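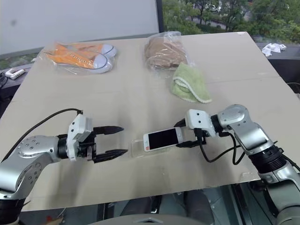 Irkusgate Opens Drop-Off Network for Small Electronics, Starting in Lallthorpe

LALLTHORPE, April. Irkusgate, a collector and processor of discarded electrical goods, has opened a public drop-off network for small electronics in Lallthorpe and the surrounding townships. The network consists of nine staffed collection points and accepts phones, tablets, chargers, cables, hand tools with built-in batteries, and similar items weighing less than a full kitchen bin bag. There is no charge to households.

Collected material is taken to the company's sorting plant at Kaltolwood, where it is checked, separated by type, and either prepared for resale or sent on for material recovery. Batteries are stored and shipped apart from all other goods.

The network replaces the twice-yearly collection days that Irkusgate previously ran from the Kaltolwood parking lot. Those events will not be scheduled again. Residents who kept items back for the spring event may bring them to any collection point during opening hours.

What is accepted

Collection points take the following without an appointment:

Mobile phones, with or without a working battery
Tablets and e-readers
Laptop computers and their power supplies
Chargers, plugs, adapters, and cables of any length
Wireless headphones and earbuds, including charging cases
Cordless drills and drivers, with battery packs
Electric toothbrushes, shavers, and trimmers
Calculators, remote controls, and handheld games
Loose household batteries, in the separate tube provided

Televisions, monitors, microwave ovens, and anything containing a compressor are not accepted. Printers are accepted at the Kaltolwood plant gate only, with toner or ink cartridges removed and bagged. Smoke alarms are not accepted at any site.

Items that are swollen, leaking, or visibly burned should not be placed in the bins. Staff at each point have a lidded metal container filled with dry mineral granules for damaged batteries, and will place the item in it themselves. Residents should carry such items by hand to the counter and keep them out of bags holding other electronics. Damaged items may not be mailed under any circumstances.

Preparing an item

Phones and tablets should be signed out of any online account before drop-off. A device still locked to an account cannot be resold and goes directly to material recovery. Removable memory cards and SIM cards should be taken out. Cases and screen protectors may be left on.

Chargers do not need to be matched to their device. Cables should be loosely coiled and held with a twist tie or rubber band. Knotted bundles will be accepted but are cut apart at the plant and cannot be reused.

Residents who want a receipt should ask at the counter before the item goes into the bin. The receipt lists the type of item and the collection point. It does not state a value.

Handling of personal data

Every phone, tablet, and laptop is treated as if it holds personal data, whether or not the owner has erased it. Bins for these items are locked, fitted with a one-way chute, and opened only at Kaltolwood. Collection point staff do not hold keys.

At the plant, devices that power on are erased using software supplied by Nordin, a provider of data removal tools for the repair trade. The software writes a record for each device showing its serial number, the method used, and the result. Devices that fail the erase step, and devices that do not power on, have their storage parts removed and shredded on site. Storage parts do not leave Kaltolwood whole.

Records are kept for two years. A resident who has a receipt may ask for confirmation that devices from that drop-off have been processed. Requests are answered in writing and may take several weeks, depending on the volume of material waiting at the plant.

Irkusgate does not recover photographs, contacts, or other files for owners. Once an item has entered a bin it cannot be returned.

Grading and resale

Phones and tablets that pass the erase step are graded by condition. Grade A items have no visible wear on the screen and a battery holding at least 85 percent of its original charge. Grade B items may have light scratches. Grade C items have heavier wear or a replaced part and are described as such when sold.

All graded items are sold with a 90-day return period through the Kaltolwood trade counter. The counter is open to repair shops and to the public. Spare parts recovered from ungraded devices, including buttons, speakers, camera covers, and charging ports, are sold to registered repair shops only.

Items that cannot be graded are taken apart by hand as far as is practical. Aluminum, copper, steel, circuit boards, and glass are separated and baled or boxed for shipment. Mixed plastic from chargers and small housings is currently the most difficult output to place. The company is storing this material under cover while it tests two methods of sorting it by type.

Capacity

The network opens with capacity for 2,000 items per week across all collection points. Bins are emptied on a fixed route, with each point visited at least once per week. The two busiest points, at the Lallthorpe transit hall and the Lallthorpe public market, are visited more often.

Each full bin is replaced with an empty one of the same size, so that no material is transferred on the street. Bins carry a fill sensor that reports to the route planner every morning at 5 a.m. If a bin passes its upper fill mark between visits, the point is shown as full on the Irkusgate website until it has been changed. Battery tubes are checked by staff and are not covered by the sensor.

The sorting hall at Kaltolwood has been extended by 700 square meters to take the added volume. The extension contains a receiving bay, a fire-rated battery room with its own air handling, and additional benches for testing and disassembly. The battery room is separated from the main hall by a masonry wall and has an outside door for loading. Work on the receiving bay floor is complete except for line marking.

Results of the trial period

Before opening the network, Irkusgate ran a trial at a single collection point in Lallthorpe. During the trial, 219 phones were received. The most common reasons given by owners for having kept a phone after replacing it were concern about data left on the device and not knowing where to take it. Cost was rarely mentioned.

The trial led to three changes. The chute was widened to accept tablets in thick cases. The battery tube was moved from the side of the bin to the counter, after loose batteries were repeatedly found in the main bin. The sign listing accepted items was replaced with a larger one using drawings and short labels, as the first version was often misread as applying to all household appliances.

A fourth change, a foot pedal for opening the chute, was tested and dropped. The pedal collected grit in wet weather and needed cleaning several times per week.

Business and school collections

Businesses, schools, and public offices may not use the household collection points. A separate pickup service is available for loads of 20 items or more. Loads are collected in locked cages, which are delivered empty and may be kept on site for up to 10 working days. Each load is listed by serial number on arrival at Kaltolwood, and a copy of the list and the erase records is sent to the customer.

Pickup is charged by cage. Customers with Grade A or Grade B items receive a credit against the pickup charge once grading is complete. Credits are not paid in cash.

Opening hours and access

Collection points keep the hours of the building in which they are located. Most open at 8 a.m. and close at 6 p.m. The point at the transit hall remains open until 9 p.m. All points are at street level and can be reached without steps. The chute opening is set at a height suitable for wheelchair users, and staff will place items in the bin on request.

A map of collection points, with current bin status, is available on the Irkusgate website. A printed version can be picked up at the Lallthorpe public market and at the Kaltolwood plant gate.

About Irkusgate

Irkusgate collects, tests, resells, and recycles small electrical and electronic goods. The company operates a sorting plant and trade counter at Kaltolwood and provides collection services to households, businesses, and public bodies in the Lallthorpe area.

Media inquiries should be sent through the press form on the Irkusgate website. Requests to visit the Kaltolwood plant require advance notice of five working days. Closed-toe shoes are required in the sorting hall, and photography is not permitted in the data handling area.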